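Contents Previous Next Index

Chapter 13: A Place for Everything
By Halina Olszewski
April

I grew up in a kitchen with one drawer for 676 things, or so my mother claimed! When I moved to Uslow I swore I'd do better, and then lost the cinnamon on my first Sunday. So this chapter is about storage – how high a shelf should sit, what goes at the front, and why deep cupboards eat your rice. We'll start with small shelves, the kind with 2 levels, and work up to a full pantry in the Voicu exercise.
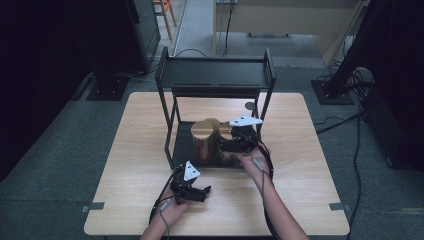
Figure 13.2 Copper-brown containers on a two-tier black metal shelf.

Grab a tape measure before you read on.

Contact Rakance | Copyright Rakance | Back to top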